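Bin bags that won't peel off the roll – is it me?

Zapata31
Right, daft question for the household board. We've gone over to the small black bags for the bathroom bin and I spend half my life rubbing the end of the roll trying to find where one bag stops and the next starts. Then once it's in, it slides down inside the bin the moment anything heavier than a tissue lands on it. Does anybody have a method?

clidance
Damp fingertip. Works every time for me. Also pinch the top corner, never the middle.

Eulalia Navarrete
Damp fingers just make it stick to me instead! I breathe on the edge like I'm cleaning my glasses, and then it comes. For the sliding, knot a bit of the spare plastic at the side so it's snug round the rim.

sarnik_4
Or skip the liner. We put dry stuff straight in and rinse the bin out in the shower. A roll a month was going on cotton wool and receipts.

Zapata31
With 3 teenagers? No thank you. I've seen what goes in there.

clidance
@sarnik_4 fine for a study, horrible for a bathroom. Hair dye. That's all I'll say.

sarnik_4
Hair dye washes off – we've managed since May. Each to their own though.

Rocío Vergara
I do the bins at our place, and the thing I'd change is where the roll lives. Ours used to be under the sink behind the bleach, so I never had a new one handy and the full bag sat there tied up for hours. Now the box is on the window sill and I get the next bag off the roll before I touch the old one. Then gather the top, twist, and only knot it when you've squeezed the air out (gently, and face away, trust me).

Zapata31
Does the sun not make them brittle on the sill? My mum swore it did.

Rocío Vergara
Not had one split yet, but we do go through them fast.

Eulalia Navarrete
I'd keep them in a drawer, I'm with your mum on that one. Agree about squeezing the air out though.

Rocío Vergara
Ours, anyway:

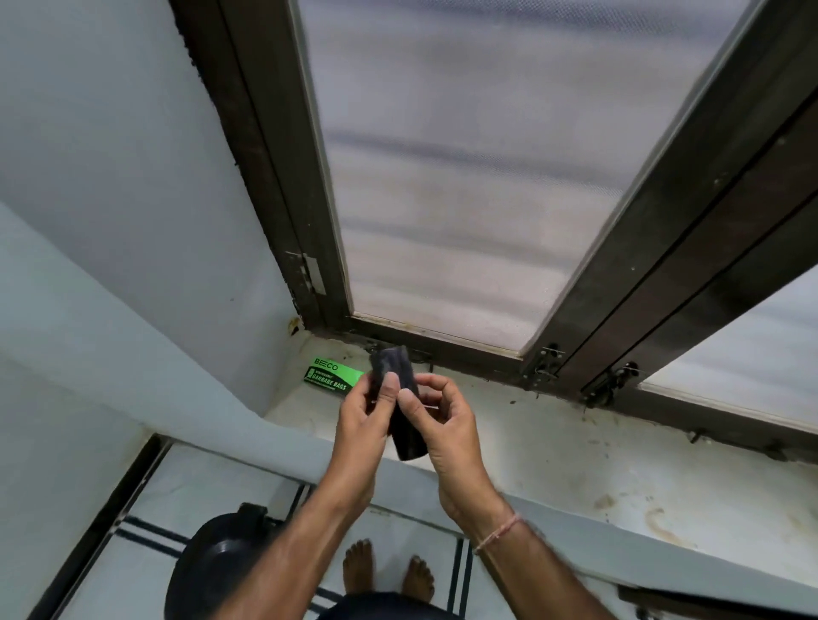
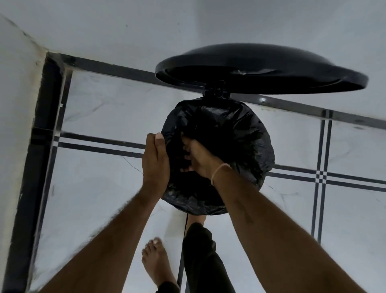
First one's the roll with the green box behind it on the sill, second is gathering up the top of the bag at the bin.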